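The Wednesday I finally greased the wrist

I promised in December that I'd write up how I look after the arm, and then I didn't, and then two of you wrote in to ask, so I've run out of excuses! It's been a good winter for the cell in the back room at Trernance. It does the same patient job all day, practising taking old desktop PCs to bits and putting them together again, and for the most part it asks very little of me. But it does ask for something, and I've learned to give it that something on a regular day before it starts asking loudly.

So Wednesday mornings are for the arm. I go in a bit before eight with a mug of tea (which stays on the windowsill, I've learned that one too) and begin with the boring part, the bolts. Every bolt that holds the base to the table gets a touch with the torque wrench. They hardly ever move. I had one go slack in the autumn and spent two whole days blaming the software for a drift that was coming from underneath, and I'd rather not do that again.

After that come the cables. I run my hand up the whole length of them with the arm parked, feeling for anything stiff or flattened, and then I jog each joint slowly to its limits and watch how the loop follows. Cengiz Akyol, who taught me most of what I know when we were both at Dekatbridge, used to say you should leave enough slack for the worst move plus a bit for the one you haven't thought of. I leave rather more than he did, and I snag things rather more than he did as well, so there may be a lesson in there.

Then the fingers come off for a clean and go back on, and I bring the arm down slowly over an open case to see whether it still goes where it thinks it's going. 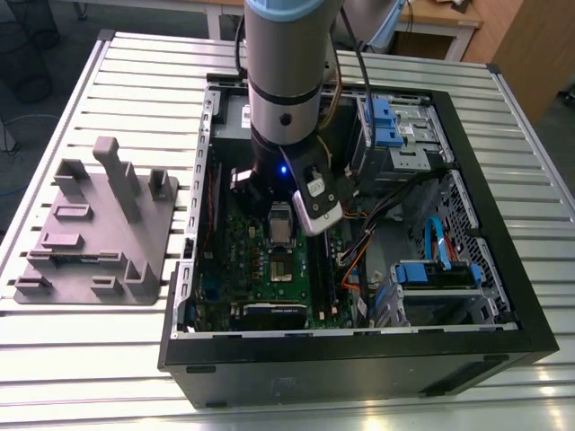 Do you have to teach every position again after taking the fingers off?

Only if the check point has moved. I touch off on one fixed pin first, and if that's good the rest of the positions nearly always are too.

The log on my little Tridotent controller said 1,897 cycles since the last proper service, which was more than I'd meant to let it get to. I'd been putting off the wrist grease, mostly out of laziness and partly because the tin had gone missing (behind the paint, naturally). It took me 69 minutes from start to finish, including a long hunt for a hex key that was in my pocket. The old grease came out darker than I'd have liked, but the new lot went in without any fuss and the wrist runs a good deal quieter now. I hadn't noticed it getting noisy, which I suppose is how these things go.

Next on the list is the fixture plate. Mine are printed, and I'm very fond of them, but the slots do wear, and a slot that has opened up even slightly lets a memory stick lean over, and then the fingers come down on it at a funny angle. I'm going to try the stiffer filament from Çınar and see if it lasts any longer. I'll report back once I've had up to 800 cycles out of it, assuming my patience holds.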